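Betreff: Re: [Hausliste] Schuhablage im Eingangsbereich der Bibliothek Rasel

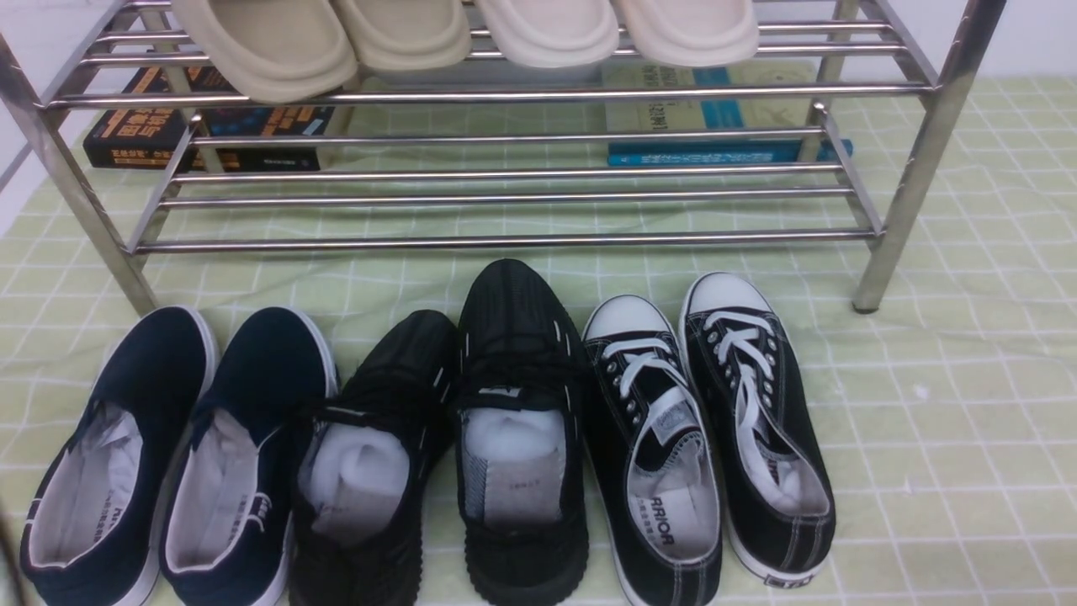 Schuhregal mit Hausschuhen, davor Straßenschuhe

Sehr geehrte Damen und Herren,

zu der unten zitierten Anfrage teilt die Hausverwaltung Folgendes mit.

Auf den Ablagen des Metallregals stehen ausschließlich die Hausschuhe der Einrichtung. Straßenschuhe werden vor dem Regal in einer Reihe abgestellt, die Fersen zum Gang. Einlagen und Füllpapier verbleiben im Schuh und sind nicht auf dem Regal abzulegen.

Bücher gehören grundsätzlich nicht unter das Regal – auch nicht vorübergehend. Dort vorgefundene Bände werden künftig an der Ausleihe in Raum 134 hinterlegt und können während der Öffnungszeiten abgeholt werden.

Ein zweites Regal der Firma Wondix mit einer Breite von 800 mm ist bestellt. Der Liefertermin wird über diese Liste bekannt gegeben.

Mit freundlichen Grüßen
Hausverwaltung Rasel

Am 13. März 2025 schrieb die Lesegruppe Gajdoš:
> Sehr geehrte Damen und Herren,
> zu unseren Treffen reichen die Stellplätze nicht mehr aus. Dürfen
> Straßenschuhe auch auf die untere Ablage gestellt werden? Ferner
> bitten wir um Auskunft, wo Bücher während der Treffen
> abgelegt werden können.
> Mit freundlichen Grüßen
> Lesegruppe Gajdoš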